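Search this notebook
Enter keywords
Go

5 Jul 2026

Media log, Flistier account. Release went to the Plivton trade list first thing, 772 contacts. Two bounced and I've fixed those in the list. Five replies so far, all asking for the spokesperson's availability.

Subject line B did better in the test send, so we're keeping it. Dropped the word "centre" from the headline — it was pushing the line too long on phones.

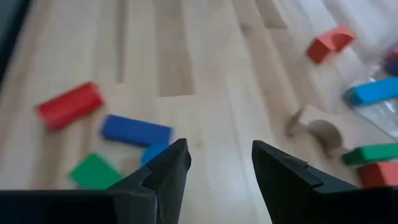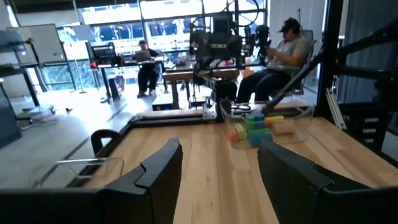
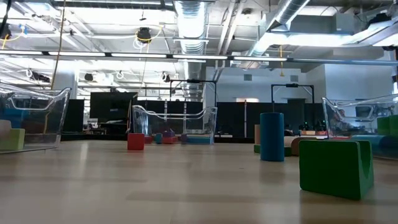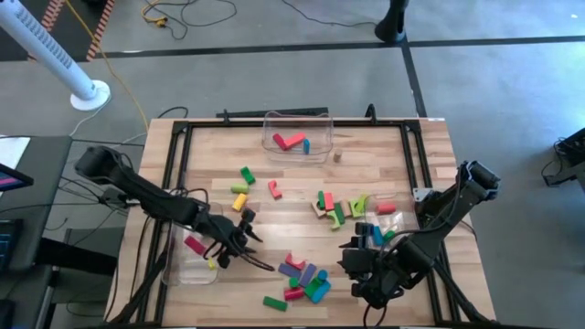

Last three: clear plastic bins and coloured blocks.

Brurorora want the case study cut to 3,000 characters before they'll look at it. Current draft is well over. Background on the Mok launch can go, and most of the second quote.

Still to do: rebook the radio prep, check the embargo wording, colour-code the coverage sheet by region. The November awards entry needs a new summary — the old one reads like an ad.

Recent entries
Mok launch: coverage tally
Plivton list clean-up
Brurorora briefing notes
Broadcast prep checklist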